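What My Apartment Sounds Like: A Noise Project

This site uses cookies to remember your settings. Accept | Manage preferences

I picked noise for my project because I live above a bus stop in Grerkwood and I was already annoyed, so I figured I might as well get a grade for it. The assignment for our environmental health class was to choose something in everyday life, keep a log of it, and say what we learned. My original question was whether my apartment is louder in the morning or at night. That turned into a slightly different question, which I'll get to.

For the log I used a free sound meter app on my phone and a paper notebook. I took readings in the kitchen, the bedroom and the front room, always with the window closed, and then I wrote down what I could hear. The writing-down part ended up being way more useful than the meter! The app jumps all over the place if you so much as breathe near the phone, and my phone isn't calibrated to anything, so please treat my decibel numbers as "louder" and "quieter" and not as real measurements.

Mornings were what I expected. The Gondham bus idles right under the front room, and when the doors open there's a hiss and then a recorded voice telling everybody to stand back. I can hear every word of it in bed. Garbage pickup is Thursday, and that was the loudest reading I got in the whole project, at 5 in the morning, with me standing in the kitchen in socks holding my phone out like a candle.

Nights surprised me. The street gets pretty quiet after the last bus, and my meter agreed, but I was marking myself down as more bothered at night than in the morning. (I gave each entry a bother score, which my instructor warned me was going to be messy, and it was.) The worst scores went to tiny sounds: the fridge clicking on, a neighbor's faucet, a hum I still haven't found. I think it's the old Pfister radiator valve in the hallway, but I've put my ear on it twice and couldn't swear to it.

So the question became why a quiet sound can bug you more than a loud one. From the reading we did in class, a lot of it seems to come down to what else is going on. When the background is loud, the small stuff gets covered up, and when the background drops away you hear all of it. There's also control. I never minded my own blender, and it beat the bus on the meter every single time. The neighbor's faucet is nothing next to it — but I can't turn the faucet off.

I also tried a few cheap fixes. A rolled towel along the bottom of the front door helped a bit with the hallway. Moving my bed to the inside wall helped a lot, and I should have done it the day I moved in. The thick curtain I bought at Trondier did nothing I could measure, though I like the color, so it stays. Foam earplugs worked great and made me miss my alarm.

The next part of the project was tables. I wanted to know if the surface under my phone changed the readings, so I tried the kitchen counter, a stack of books and a folded blanket. The blanket gave me the steadiest numbers, and hard surfaces seemed to pick up every little bump.
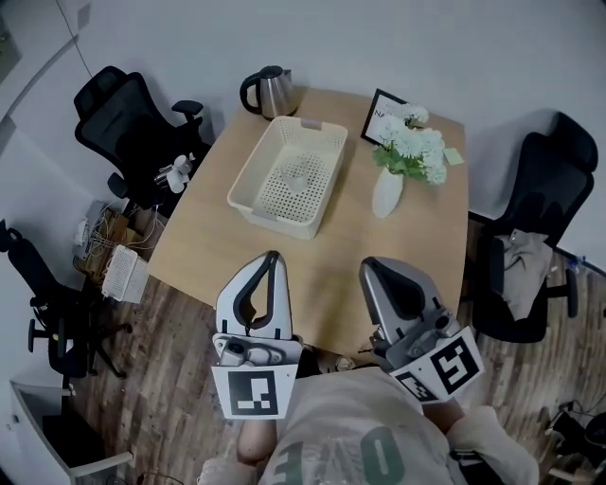 Light wood table with a rounded edge, from above.

If I did this again I would pick set times and stick to them. My entries bunch up around when I happened to be home and grumpy, which makes the nights look worse than they probably are. I would also get somebody else in the building to keep a log, to see if we hear the same things. My downstairs neighbor told me the noise she notices most is a chair scraping overhead in the evening. That would be me, at my desk, writing this report. I put felt pads on the legs this weekend, and she hasn't told me yet if it's any better.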